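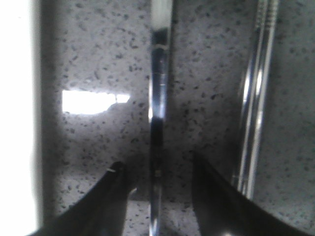
Rent in Piltcombe went up again in April and the share kitchens are full. Over 1,000 people on the list at Wilent, which runs most of them. Bakers mainly, a few picklers, one bloke doing dumplings. You get a bench and a shelf. Shiny metal everywhere, right down to a skinny chrome-like rod standing upright, and you pay by the hour to stand near it.

Nathalie Dewulf pays 34 dollars an hour. Nights only, cheaper. "I sleep when the dough sleeps," she says, then takes a call from Wallby about flour, again. Her old shop on Wouters Lane had the better oven but the lease doubled so that was that. She still has the sign in her garage. 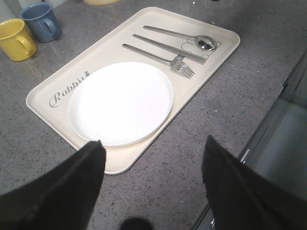

A plain white plate on a cream "Rabbit" tray.

Some go home after 90 days, most dont. Dewulf has signed for another 112 nights.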